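Workshop notebook – materials bench, Temthorpe primary classroom
February, started 7:40 am, before the kids

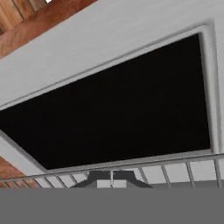
Co-teacher at drop-off says the golden bead tray is short again and she won't present the thousand cube next to a tray with gaps in it, would I please sort it before the four-digit group starts. Fair. It's been on my list since we came back from break.

So, bead tray. Tipped out everything onto the felt. Counted the ten-bars twice, got 398 loose units in the big box and too few bars to go with them. Hundred squares OK except one with a wire sprung at the corner. Bent it back with the flat pliers, filed the end. Run your thumb along it before it goes out, please, I did but a second thumb is good.

Ten-bars: made 23 new ones from the spare beads. Wire from the Getska roll, the thinner one. The thick one will not go through and it chips the hole. Loop at each end, turn it twice, tuck it in. First 5 came out too floppy, beads slid and you could see a gap, so a child could count nine and a space. Cut those apart and did them over. The trick is pulling the wire tight with the second pliers while closing the loop – needs three hands, used the bench clamp for the third.

Color is a hair off from the old ones. New are more yellow, old ones have gone brownish. Mixed them through the tray so there isn't a "new" pile. If somebody starts sorting them by shade, well, let them for a day and then re-present.

9:15 – stopped, kids in.

12:50. Sandpaper letters. The g and the k are worn smooth where the finger starts. Have been for a while I think, I just never traced them myself. Pulled both. Recut from the fine grit sheet, traced off the old card with a soft pencil, REVERSED on the back. Did the k the wrong way round the first time. Of course. Spray glue outside on the step, brick on top, leave overnight. The blue on the vowel boards is fine, no need to repaint this year.

Note on grit: Vurkton school uses a coarser one and their guide told us at the swap meeting that the kids press less and go slower. We tried coarse two years back and had children skipping the whole shelf. Staying with fine. Would like to borrow one of theirs though, just a single letter, and watch who picks it.

Pink tower: smallest cube missing, AGAIN. Looked under the rug rack and in the pencil box, in the play sink. Not there. Cut a new one from the maple offcut, one centimeter, sanded, two coats of pink. Second coat still tacky at pick up time so it's on the high shelf on a jar lid. Don't put it out tommorow before lunch.

I'd rather not keep a drawer full of spare cubes. Kids know when it's gone and they do look for it, and last fall they found it in a rain boot. But a week with no top on the tower is too long, the three-year-olds just stop building it.

Pouring work – the Ramalho pitchers are holding up much better than the last lot. One chip on a handle, not the lip, left it out. Rice needs changing. Moved the funnel tray down one shelf so the small ones don't have to reach over the sponge basin. Saw two spills in the morning and both got wiped up with no adult, so the sponge is in the right place at least.

Hundred board: tiles checked, all 100 there. Two with the numeral fading (67 and 76, easy to mix up anyway). Inked over with the fine pen, needs a coat of varnish or it'll be gone by spring.

Still to do
– varnish 67, 76
– lift brick off g and k, check edges
– new rice
– more thin wire, nearly out. Getska only, not the craft store kind
– cylinder block 3, one knob loose. Wood glue not the white stuff
– write to Vurkton re: borrowing a letter
– label on bead tray still says 40 bars, wrong now, recount and rewrite

3:35 pliers back on hook, felt shaken out. Found two more unit beads in my shoe, added to box.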